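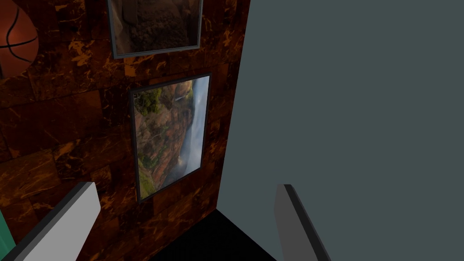 화면 제공: Danimport 시뮬레이션 자료실

홈 | 제품 | 그리퍼 | 시뮬레이션 | 견적 문의

10월 22일 | 글: Danimport 제품팀
읽는 시간 4분

Pacheco 2지 그리퍼 도입 패키지

Pacheco 패키지는 로봇 팔을 이미 보유했거나 곧 구매할 연구실과 소규모 생산 현장을 위한 구성입니다. 그리퍼 본체와 시뮬레이션 모델을 한 번에 공급하므로, 장비가 입고되기 전에 작업 배치와 손가락 간격을 가상 환경에서 먼저 검토할 수 있습니다. 상단 화면은 그리퍼 쪽 시점에서 렌더링한 것으로, 두 손가락이 벌어진 상태입니다. 대리석 무늬 벽과 액자, 농구공 같은 배경 요소는 사용자가 환경 파일에서 바꿀 수 있습니다.

기본 구성
- 2지 평행 그리퍼 본체 1대
- 손가락 1조
- 플랜지 어댑터와 체결 볼트
- 전원 및 통신 케이블
- 시뮬레이션 모델과 실내 환경 파일
- 설치 설명서(한국어, 영어)

가격
기본 구성의 공급가는 3,136달러이며 부가세와 국내 운송비는 별도입니다. 원화 견적은 발행일 환율로 계산하고, 견적서 유효 기간은 29일입니다. 같은 기관에서 세 대 이상 주문하면 운송비를 한 건으로 묶어 청구합니다. 대수에 따른 본체 할인은 없습니다.

예산을 잡을 때 확인할 항목
본체 가격만 올려 두고 나중에 추가 품의를 내는 경우가 많습니다. 다음 항목은 기본 구성에 들어 있지 않습니다.
- 교체용 손가락. 거친 표면의 물체를 자주 잡는다면 첫해 예산에 한 조를 더 넣으십시오.
- 손목 카메라와 브래킷. 시뮬레이션에서 손목 시점을 쓰고 실물에서도 같은 시점이 필요하면 별도로 주문해야 합니다.
- 렌더링용 컴퓨터. 모델 확인만 할 때는 일반 업무용 PC로 충분하지만, 환경을 여러 개 동시에 돌리려면 외장 그래픽 카드가 필요합니다.
- 현장 설치. Sandthorpe 서비스팀이 방문하며 거리에 따라 비용이 달라집니다.

시뮬레이션 라이선스
Flernthorpe 환경 편집기의 1년 사용권이 포함됩니다. 벽면 재질, 조명, 소품 위치를 변경할 수 있고 변경한 환경은 라이선스가 끝난 뒤에도 열람할 수 있습니다. 편집과 새 환경 저장은 갱신 후에 가능합니다. 사용권은 좌석 단위이며, 기본 제공 좌석은 네 개입니다.

납기
본체는 발주 확인 후 4주, 시뮬레이션 파일은 발주 확인 다음 영업일에 내려받기 링크로 전달합니다. 연내 집행이 필요한 기관은 견적 요청서에 검수 마감일을 적어 주십시오. 재고가 소진되면 이후 물량은 1월 입고분으로 배정됩니다.

구매 전 알려 주실 내용
로봇 팔의 모델명과 플랜지 규격, 잡으려는 물체의 최대 폭과 무게, 설치 장소의 전원 사양을 보내 주시면 어댑터를 맞춰 견적을 드립니다. 규격이 확정되지 않았다면 시뮬레이션 파일만 먼저 구매할 수 있으며, 이 금액은 본체를 주문할 때 공제됩니다.

반품
미개봉 본체는 수령 후 3주 안에 반품할 수 있습니다. 손가락을 장착한 제품과 내려받기를 마친 파일은 반품 대상에서 제외됩니다.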